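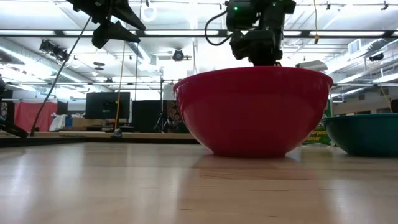 4. Before the first use of the mixing bowls

Please read this section before you put any food in the bowls. It is valid for the red bowl and for the teal-green bowl of the Flomwood series. Both are made of the same plastic and need the same care.

4.1 First washing

1. Remove all stickers from the outside and from under the base. If glue remains, rub it with a little cooking oil and a soft cloth.
2. Wash the bowl by hand in warm water with a mild washing-up liquid. Do not use steel wool or scouring powder, the glossy surface will become dull and it is not possible to polish it again.
3. Clean also under the thick rim. Flour and egg like to stay there.
4. Rinse well and let the bowl dry upside down on a cloth for 12 hours. After this time the smell of new plastic should be gone. If it is not gone, repeat steps 2 to 4.

Note: Wash the red bowl separately the first time.

4.2 Placing the bowl on the table

1. Choose a flat and dry table. On a wooden table, such as the Skadwood, wipe the top first and let it dry.
2. Put the bowl down on its small base. The bowl is much wider at the top than at the bottom, so keep it a good distance from the edge of the table.
3. Press lightly on the rim with one hand. The bowl should not rock. If it rocks, turn it a little or put a damp cloth under it.
4. When you use two bowls, leave a hand's width between them, so that you can hold each one by the rim.

Caution: Do not keep cleaning sprays or air dusters on the table while you prepare food. Put them away before you start.

4.3 Filling

1. Fill the bowl to 2 cm under the rim at the most. For beating cream or egg whites, fill only one third.
2. Let hot liquids cool before pouring. The bowl is not suitable for boiling water, for the oven or for the microwave.
3. Hold the rim with one hand while you stir with the other. Wooden and silicone spoons are best. The metal whisk of a hand mixer may be used, but do not let it run against the wall of the bowl.

Caution: Do not lift a full bowl by one side of the rim. Use both hands, one on each side.

4.4 Storage

The bowls can be put one inside the other. Put a sheet of kitchen paper between them to avoid scratches. Do not store them near the hob or in a window with strong sun, the red colour can fade.

For lids and non-slip rings, see the Grilero parts list, page 31. The ring for both bowls has the order number 146.

Text of this section: Yamila Montecinos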